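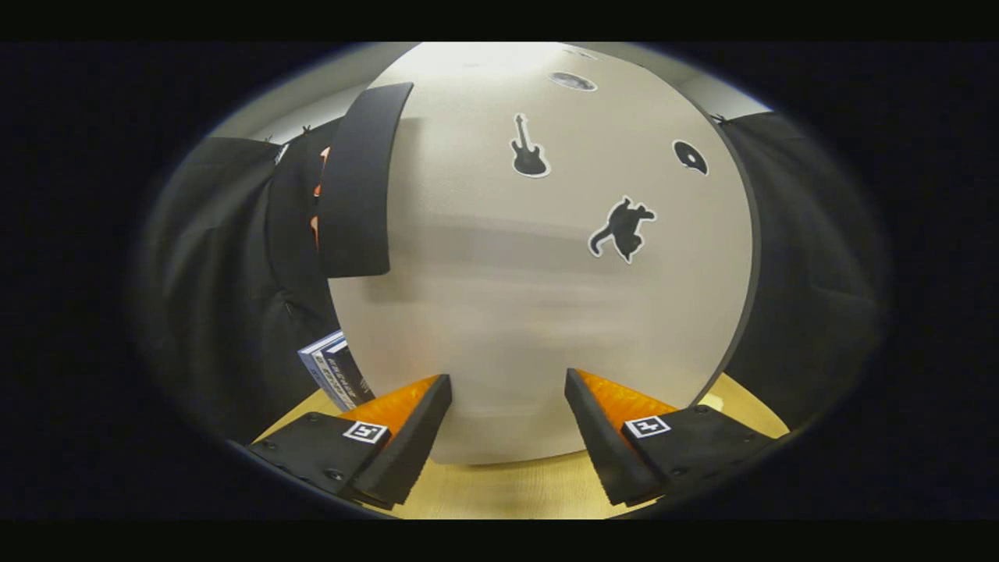 Guitar, cat and record stickers on a round board.

How to write your artist biography for a support slot

When you ask a venue or a bigger band for a support slot, they want to read a short text about you. Many rappers and singers send two pages. I book the small stage at Kolley and I stop reading very early, so please keep it short.

Before you write
Collect your facts on one sheet: your releases, the towns where you played, the people you shared a stage with. Check every spelling. A wrong letter in the name of another artist looks careless.

Step 1. The first sentence
Say your name, your town and what kind of music you make. For example: "Pawlak is a rapper and beat maker from Pruvden." Do not start with your childhood. You can put it later, if it is needed at all.

Step 2. Your best two or three facts
Choose the strongest. If your last single had 2,000 plays, write the number as it is. If you played 25 shows last year, this is more useful for me than a long list of clubs.

Step 3. The names
It is tempting to list everybody you ever met backstage. Take only those with whom you really performed or recorded, and say which one it was.

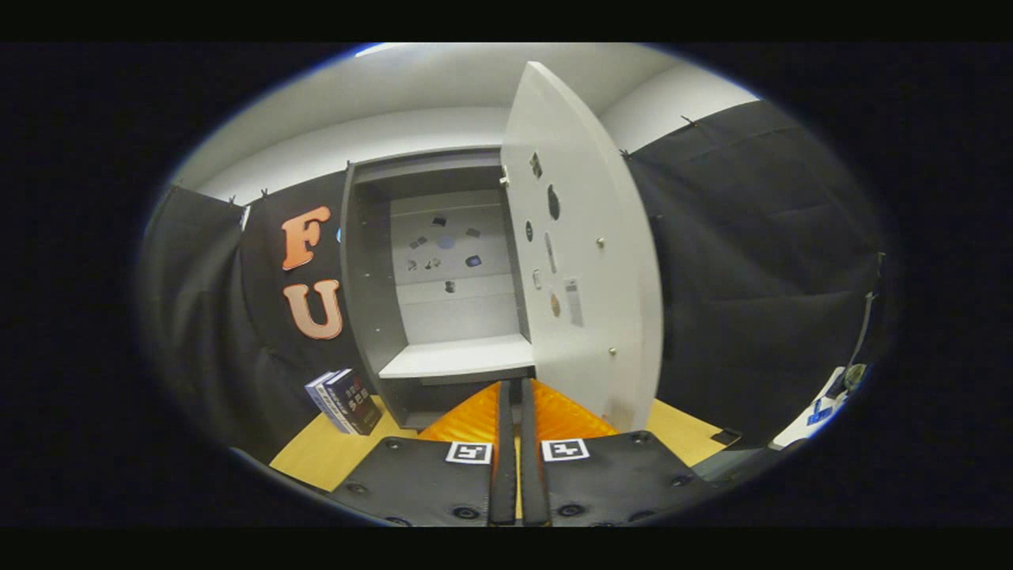

Grey cabinet with a white shelf, on a wooden tabletop.

Step 4. The sound
Describe it in one plain sentence. "Slow beats, live bass, Polish and English lyrics" tells me enough to put you on the right evening.

Step 5. Cut it
Read the text aloud. Make one version of some 32 words for posters and a longer one for e-mail. Save both as plain text, with your contact and one link at the bottom.

Please change the biography after each release. I still receive texts with "new album coming in October" when it is already spring.

Hanna Mazurek, Fleltell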